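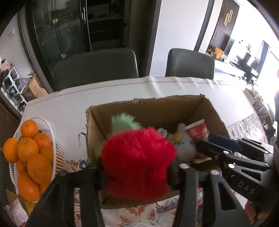
plush box so far, flaps are gone

ternness_tam
ok need opinions quick. packing up the plush shelf, box goes to my cousin Chiyo on Monday. big red shaggy one is in, white one next to it, cup on the side. tore the flaps off bc they kept folding in on me. now wondering how you close a box with no flaps lol

Rirnadov
you don't. get a new box. the top rim is all ragged, tape won't sit flat on that

kuroda_y
disagree, cut a flat piece of cardboard for a lid and tape it down all the way round the sides. did this for 2 moves, fine both times. trim the rim with scissors first tho

Rirnadov
moves in your own car maybe. shipping is different - flaps are half the strength of the box. something heavy lands on it and the walls just fold

ternness_tam
its not shipping, Yasuo is driving it over. should of said

kuroda_y
yes hi thats me, I'm driving it. lid is fine

acheam_p
why is the cup in with the plush?? if thats a paper cup its going to get crushed. or worse it had soda in it and now your white one is pink

ternness_tam
cup is clean, Chiyo collects them. was leaning it on the wall so the plush holds it in place

acheam_p
stuff a sock in it then. and put the white one in a bag, red fur sheds on everything. ask me how i know

Rirnadov
pillowcase not plastic. long fur in plastic gets that flat greasy look

acheam_p
plastic is fine for one drive come on

ridus
whats the pale green fluffy bit sticking up behind the red one? looks like a leaf top or a crest. want

ternness_tam
not telling till Chiyo opens it, she reads this forum

ridus
boo

kuroda_y
how many are left on the shelf btw. you said one box

ternness_tam
uh. 153 on the list. Chiyo only gets the small lot, rest is going in the closet in May

Rirnadov
153 and you tore the flaps off the box

kuroda_y
i have maybe one trunk of space, just saying. text me before you start a second box

ternness_tam
ok cutting a lid tonight, pillowcase for the white one, sock in the cup. thx all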